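News > Threads > Jekthorpe Playhouse

Filed under: Season news, New writing, Access

1.
Jekthorpe Playhouse is pleased to announce that its spring production will be "The Ferry at Thevar," a new stage version of the radio play of the same name. Performances open in May. Details of casting, booking and access follow in this thread.

2.
The radio play is a work for voices only. It has no stage directions, and two of its speakers are never named. Our adaptation keeps the full text of the crossing and the inquiry, and trims the letters that separate them. The running time is 92 minutes, without an intermission.

3.
The production is directed by Lakshmi D'Souza, who joined the Playhouse as associate director last season. She previously staged the double bill of one-act plays in our studio space.

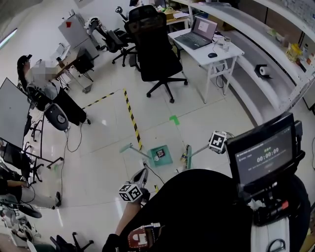

4.
From the director: "A listener at home decides what the ferry looks like. I did not want to take that away. We have built very little. The actors have a rope, a bench and a bell, and the audience has to bring the water."

5.
The play will be performed in the studio and not on the main stage, as was stated in our printed brochure. We regret the error. Patrons who booked by mail on the basis of the brochure will be contacted individually and do not need to call.

6.
Seating will be on two facing sides of the playing area. All seats are unreserved. Patrons who need a place on the front row for reasons of sight, hearing or mobility should tell the box office when booking, and a seat will be held until the doors close.

7.
The cast is made up of members of the resident company, joined by 3 guest performers from the Sakora Ensemble. Sakora's actors will play the passengers. The role of the Pilot will be shared, with a different performer taking it at each matinee. We will not announce in advance who is playing the Pilot at a given performance.
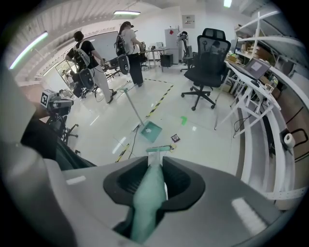 8.
Sound is central to this production. The original broadcast used a single unbroken recording of wind under the second half. Our version is made live by the company from the side of the playing area, in full view. Some passages are very quiet, and we ask that phones be switched off completely.

9.
Latecomers cannot be admitted during the first 30 minutes. After that point, ushers will seat patrons on the north side during the bell sequence only. There is no readmission, except for medical reasons.

10.
The performance contains loud sudden sounds, a period of complete darkness and spoken references to drowning. A full content guide, which gives away parts of the story, is available from the box office on request.

11.
There will be 4 performances with live captioning and one relaxed performance. A touch tour of the set and props will take place before the relaxed performance. Places on the tour are free but must be reserved.

12.
Booking opens to members on 9th January at noon and to the general public one week later. Member tickets are limited to two per household for this title because of the size of the studio.
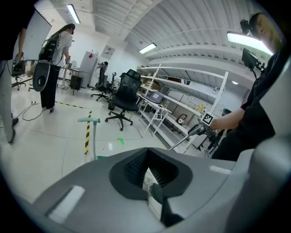

13.
Student and school rates apply to all weekday performances. Group leaders may request the teaching notes, which include the opening scene in both its radio and stage forms, with a short account by the director of what was cut and why.

14.
The production is supported by the Brultero Fund for New Stage Writing. The Fund has also made it possible for us to publish the script, which will be sold in the lobby during the run and afterward by mail.

15.
Questions about this announcement may be sent as replies to this thread or directed to the box office. Press requests for rehearsal access should be made in writing to the communications office.

Contact the box office | Press | © Jekthorpe Playhouse. All rights reserved. | Back to top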